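The **wipe-clean tablecloth** is a table covering made of fabric or felt with a waterproof coating on top. It descends from oilcloth, a linen or cotton cloth treated with boiled linseed oil, which kept kitchens dry and made them smell like a paint shop. Most modern versions use vinyl, and smell of that instead.

## Manufacture

The cloth is sold from rolls, usually 20 yards long, and cut to order by a shop assistant with very large scissors. The pattern is printed first and the clear coat goes over it, so a design can outlast the taste that chose it by decades. The Fluvari mill in Istard at one time offered 38 patterns, of which 14 were lemons.

## Pattern

Designers of table coverings have seldom felt obliged to pick one idea. Fruit, checks, flowers and imitation lace may all share a single yard. Imitation lace is a special case: it gives the look of a cloth too delicate to eat from, on a cloth that can be hosed down in the yard. Plain colors exist and sell poorly, as they show every crumb.

The repeat is the distance before a pattern starts over. Short repeats waste less cloth when two pieces are joined. Long repeats look grander, and leave the buyer with a strip too narrow for any table and too good to throw out. Such strips line drawers across the Arnton valley, where the mill's seconds were sold.

## Care
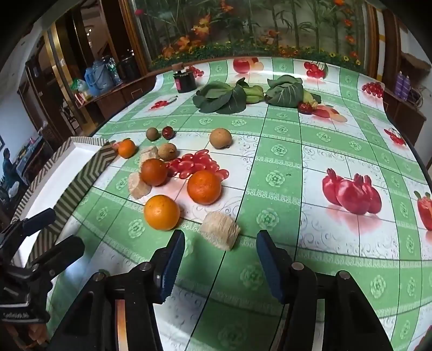

Warm water and a little dish soap will deal with most spills. Turmeric, ballpoint ink and beet juice are generally considered permanent additions to the design. Hot pans melt the coating, leaving a ring that is then covered with a fruit bowl for the rest of the cloth's life.

New cloths arrive with fold lines. The Ozoliņš household guide, long a standard work in the region, advises laying the cloth flat in a warm room for three days – a method that requires a second table. Ironing from the back on low heat is quicker, and accounts for a fair share of replacement sales.

## See also

- Oilcloth
- Place mat
- Shelf paper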